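Pressemitteilung

Aus der Tüte, in die Tüte: Filtden startet Mehrwegbeutel für Obst und Gemüse im Hofladenverbund

Skutthorpe, 16. Juni 2020

Wer bei Filtden einkauft, bekommt sein Obst und Gemüse ab sofort auf Wunsch in einem durchsichtigen Beutel mit Zippverschluss, der nach dem Einkauf zu Hause weiterverwendet wird. Der Hofladenverbund führt das System in allen 6 Läden ein, von Skutthorpe bis Sturkholm. Wir haben seit Januar daran gearbeitet und freuen uns sehr, dass es nun losgeht!

Angefangen hat alles mit der Beobachtung, wie viele kleine Portionen bei uns über die Theke gehen. Eine Aubergine für das Abendessen, eine Orange, dazu noch eine gelbe Frucht aus der Kiste nebenan: Viele Kundinnen und Kunden kaufen genau das, was sie in den nächsten Tagen essen. Für solche Einkäufe war die große Papiertüte immer zu groß und der dünne Abreißbeutel nach einmaligem Gebrauch kaputt.

In der Probephase haben 139 Haushalte die Beutel vier Wochen lang benutzt und uns aufgeschrieben, was ihnen gefiel und was nicht. Die Rückmeldungen waren ausführlich, manchmal herrlich streng und für uns ungemein hilfreich. Am häufigsten gelobt wurde, dass man den Inhalt im Kühlschrank sofort erkennt. Kritik gab es am ersten Verschluss, der vielen zu schwergängig war. Der Hersteller Carretero hat daraufhin eine neue Ausführung geliefert, mit der die Testhaushalte deutlich besser zurechtkamen.

Auch beim Packen haben wir dazugelernt. Kleine Mengen liegen am besten nebeneinander in einer Reihe, der Beutel bleibt dabei flach und lässt sich in der Einkaufstasche obenauf legen. Feste Früchte vertragen sich gut miteinander, weiche Beeren und Kräuter bekommen einen eigenen Beutel. Zu Hause bitte auspacken, den Beutel mit lauwarmem Wasser und etwas Spülmittel auswaschen und offen trocknen lassen. In die Spülmaschine gehört er nicht.

Die Beutel gibt es in zwei Größen. Jeder Laden startet mit 200 Stück, Nachschub ist bestellt. Wer einen beschädigten Beutel zurückbringt, erhält an der Kasse einen neuen; die alten sammeln wir und geben sie gebündelt an Carretero zurück. Eigene Netze, Dosen und Körbe sind natürlich weiterhin gern gesehen, und die Papiertüte bleibt ebenfalls im Angebot.

Zum Start liegt in allen Läden ein Faltblatt aus, mit Packtipps und 4 Rezepten für kleine Gemüsemengen. Unser Liebling ist die geschmorte Aubergine mit Orangenschale, die bei der Verkostung in Sturkholm so schnell weg war, dass wir eine zweite Pfanne aufsetzen mussten. Das Faltblatt kann kostenlos mitgenommen werden, auch ohne Einkauf.

Ab Herbst möchten wir das System auf unsere Abokisten ausweiten. Welche Sorten dafür in Frage kommen, klären wir gerade mit den beteiligten Höfen. Anregungen nehmen die Teams in den Läden gern entgegen, am liebsten auf den Karten, die neben der Waage liegen.

Obst und Gemüse im durchsichtigen Beutel mit blauem Zippverschluss

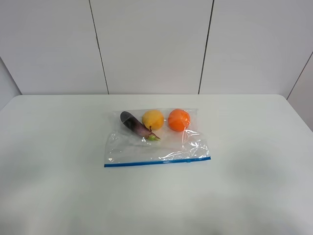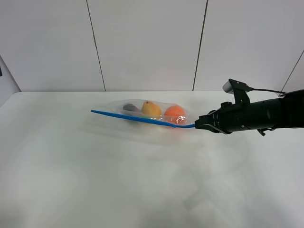 Lesezeit: 2 Minuten

Über Filtden
Filtden ist ein Verbund von Hofläden mit Sitz in Skutthorpe. Verkauft werden Obst, Gemüse, Eier und Brot aus der Umgebung.

Pressekontakt
Filtden Hofladenverbund, Pressestelle, Skutthorpe
Abdruck honorarfrei, Belegexemplar erbeten.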